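Kitchen share shelf moves to Dadham hall

The kitchen share shelf opens again in January, this time in the side room at Dadham hall. The old spot at the Drandville library was fine for books but had no sink, and people were taking bowls home to wash before they could lend them out. The hall has a sink, a long counter and a door wide enough for a cart.

For anyone new to it, the shelf works like a small lending library. You borrow a kitchen item for up to 30 days, use it, clean it and bring it back. There is no charge for members of the neighborhood group. Everyone else pays $2 per item, and the money goes toward replacing things that break.

Last year the shelf made around 4,000 loans across both towns. Most were for big pots, cake pans and folding tables, with a rush before the Festport weekend and another before the winter holidays. Small things went out less often, mainly when somebody had guests coming and was short on cups. 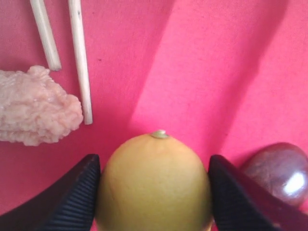 Two wooden sticks on a pink background.

What we can use

We have plenty of mugs and more than enough wine glasses. Please hold on to those for now. We are short on mixing bowls, serving spoons, baking sheets and lids. Lids are the biggest gap. Many of our pots came in without one, and a lid from a pot you no longer own may well fit.

Items should be clean and in working order. A worn finish is fine. Cracked plates and chipped glass are not, and we can't take nonstick pans with the coating coming off. Electric items need to have the cord attached – we had three blenders last spring with no way to plug them in.

Bins and baskets are also welcome. We sort returns into them before things go back on the shelf, and anything with handles makes that job easier.
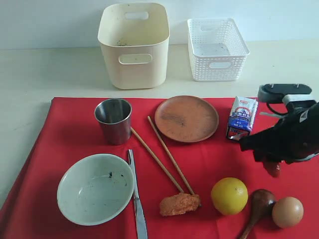
Drop-off and hours

Drop-off is Friday from 4 p.m. to 7 p.m. at the side door. Please don't leave boxes outside at other times. The step is narrow and people use it after dark.

Borrowing hours are the same as drop-off for now. If enough people ask for a morning slot we will try one in the spring.

Overdue items

A number of things borrowed from the Drandville location are still out. If you have one, bring it to Dadham and put it on the counter by the sink. There is no late fee and you don't need to fill out a form. The large steamer is the one we get asked for most, so please check your cupboards for that first.

Thongdee, the lunch place across from the hall, has agreed to keep a copy of the item list by its register. You can look through it there during their normal hours, but you can't pick up or return items at the restaurant. The list on our web page is the same one and gets updated after each Friday session.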